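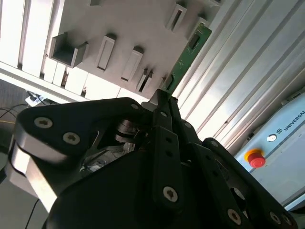 **Taras Marchuk**
Second-line support, Listier

**Ticket:** Scheduled exports from Handano stop partway through
**Opened by:** Vilgot Kvam, Edet office
**Opened:** Sep 30, 2024
**Status:** Resolved, one follow-up open

## Reported problem

The nightly export from Handano to the shared drive has been producing short files. Vilgot expects one CSV with all open orders. What he gets is a CSV with the header row and the first 100 orders, and then nothing. No error in the Handano job list. The job shows green.

He noticed when the pick list for the morning was missing a customer he knew had ordered. He then checked older files in the same folder and found the same cutoff in the last three of them. Files before that look complete.

## Environment

- Handano, hosted, standard plan
- Export profile `orders_open_nightly`
- Destination: shared drive at Edet, mapped through the Horeo sync client
- Format: CSV, semicolon separated, UTF-8

## Log

**Entry 1.** Asked Vilgot to run the same profile by hand from the web page and save to his own desktop. Result: 230 orders, which matches the count on the open orders screen. So the profile and its filter are fine when a person runs it.

**Entry 2.** Asked him to run it by hand again, this time with the shared drive as the destination. Same 230 rows. That makes a problem with the drive or with Horeo unlikely, but I had him pause sync and repeat it anyway. No change.

**Entry 3.** Compared the scheduled job with the manual one. The manual run uses Vilgot's own login. The scheduled run uses a service account, `svc_export`, which was set up in March. The account has read access to orders and the same role as before.

**Entry 4.** Logged in as `svc_export` and opened the order list. It shows 100 orders and a "next" button. On Vilgot's login the list is set to show all. I had assumed this setting only changed the screen. Ran the profile by hand from the service account and got a 100-row file, so the export follows the list setting of whichever user runs it.

**Entry 5.** Asked Vilgot if anyone had changed the service account lately. He had reset its password last week when the old one expired. The reset page in Handano has a box labeled "restore default preferences" and it is ticked when the page opens. He doesn't remember unticking it. Default list length is 100.

**Entry 6.** Set the list length on `svc_export` to "all" and saved. Started the scheduled job early with "run now." File came out with 230 orders plus the header. Vilgot opened it and confirmed that the missing customer was there.

**Entry 7.** Next morning's file checked by Vilgot. Complete. He also reran the affected days using the date option on the profile. The short files were moved to a subfolder called `incomplete` and not deleted, as the warehouse had already printed from them.

**Entry 8.** Vilgot compared the rerun files with what had shipped. 78 orders had been left off the printed lists over the affected days. Most were picked a day late from the screen. He is contacting the rest of the customers himself.

## Cause

Password reset on the service account also restored its list length to the default, and scheduled exports are limited by that setting. Handano treats a file cut this way as a normal finish, so the job stays green.

## If it comes back

1. Log in as `svc_export`.
2. Go to Preferences, then Lists.
3. Set "Rows shown" to "all" and save.
4. Run the job and compare the row count with the open orders screen. Remember to leave out the header.

When resetting the password, untick "restore default preferences" first.

## Follow-up

Vilgot has asked for an email alert when the export has fewer rows than the open orders screen. Handano can't do this on the standard plan. I can add a small script on our side that counts the rows after sync and sends a message. Waiting for him to say which address it should go to.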